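Shop Catalog Delivery Returns Contact
Office > Desks > Desks with shelf unit
Search products Go

Faulkner desk with drawer

Plain wooden desk for a bedroom or small office. Light gray woodgrain top, easy to wipe. Drawer underneath in light wood – pulls out far enough to reach the back. Takes pens, chargers, mail, the usual junk.

Dark brown shelf unit stands behind the desktop. Open compartments, no doors. Room on top of the desk for a vase of flowers and still space to work.
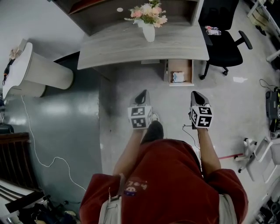
Ordering and delivery

Ships flat from our Brotatton warehouse in 7 days. Shelf unit comes in a seperate box, so check you got both before you start. Drawer is already put together – just slide it in.

Order code 1000-57. Chair, vase and flowers not included. Black office chairs with armrests are under Seating.

Returns within August go back to Brotatton, keep the orignal box please. Questions on parts or missing screws, ask for Zixuan Shen at the Cirnora store.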